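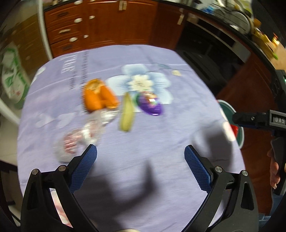

The grip on my left-hand tool failed on the 414th recording, and I carried on for most of an afternoon before I noticed. I do this work from home, picking things up and putting them down with a hand-held gripper so that a robot arm can be trained on the recordings later. The table is set with the usual sort of mix, on the lavender cloth with the big blue and white flower: a shiny purple egg shape, something long and yellow-green, something orange with two lobes, and some crinkly clear packaging. The egg is the one that gave the fault away. It kept turning as I lifted it and then dropping out sideways.

At first I blamed my own hands. Then I blamed the egg and wiped it with washing-up liquid, which made no difference. In the end I took the tool apart on the worktop. One of the pivot pins had worked along in its hole, so that one finger was closing a few millimetres behind the other. The trigger felt normal the whole time. The software from Sturnalier only knows how wide the fingers are supposed to be, so it logged every one of those grasps as good.

I pushed the pin back and it stayed put for 8 lifts. The hole has worn slightly oval. Nustitz, who make the linkage, say to check the pins every 4,000 cycles, and I was well short of that. I wrote to them and they asked for the serial number and the batch, and they are sending a new set of links. I had the same trouble in February with the older Chala fingers, but on those the pad peeled off and you could see it straight away.

There is a safety side to it as well. When the late finger does catch up it snaps shut, and it got the side of my thumb hard enough to leave a blood blister. I now keep my other hand away from the pads when I squeeze, and I've told the people at Isport to warn anyone else using the same batch.

They have marked 3 days of my recordings as suspect. I'm going back through them this weekend and throwing out anything where the object turns in the grip. The soft things are harder to judge, because packaging moves about whatever you do to it. Any I can't decide on will go as well.

Saturday, September 11, 2021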